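Dried Soybeans: Storage, Soaking and Cooking
Frequently asked questions

Which soybeans do you supply?
Kilby sells whole yellow soybeans under two lot codes. Lot 1272 is the smaller bean and is intended for soy milk and tofu. Lot 1412 is the larger bean and is intended for stewing, salads and natto. Both are sold dry and uncooked.

How should I store them?
Keep them in a closed container, away from light and steam. A cupboard next to the stove is a poor choice. Beans from an old bag and a new bag should not be mixed, as older beans take up water more slowly and the batch will cook unevenly.

Do I need to sort the beans first?
Yes. The beans are machine cleaned at Altbridge, but small stones and split seeds can pass the screens. Tip the beans into a wide pot or tray and turn them over by hand under good light. Discard anything dark, shriveled or chipped. Rinse until the water runs clear.

What size of pot do I need?
Measure by the soaked volume. Soybeans more than double in size overnight, and the cooking water foams. A pot that looks full of dry beans is suitable for sorting and carrying, but the batch must be divided before water is added.

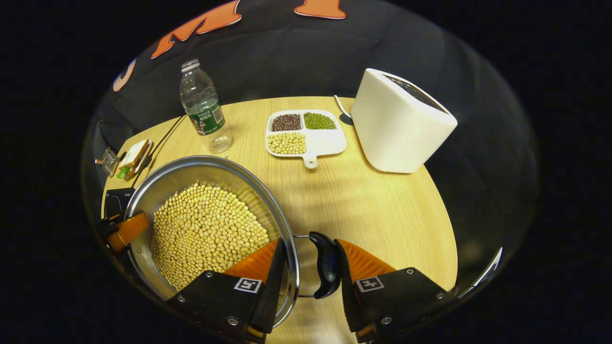
Stainless steel and enamel are both suitable for soaking. Avoid bare cast iron, which can discolor the beans and the liquid.

How long should they soak?
Overnight at room temperature in a cool kitchen. In warm weather, soak in the refrigerator. To check, split a bean with a thumbnail: the cut face should be flat and the same color throughout. A hollow or darker center means more time is needed.

Should I cook in the soaking water?
No. Drain, rinse and start with fresh water.

The pot boiled over. What went wrong?
Usually the heat was too high or the lid was fully closed. Bring to a boil uncovered, skim the foam, then simmer with the lid ajar – and stay nearby for the first few minutes.

Can I use a pressure cooker?
Yes, within the fill limit given by its manufacturer. The Orov chart on the back of the bag lists times by lot code.

How long do cooked beans keep?
Up to 4 days in the refrigerator, covered. They also freeze well in their cooking liquid.

Can soybeans be eaten raw?
No. They must be fully cooked, including when ground for soy milk.

Who do I contact about a faulty bag?
Write to Reiko Okabe in customer support and include the lot code. Claims are accepted within 60 days of purchase. Bags bought through Abdelaziz stores should be returned to the store.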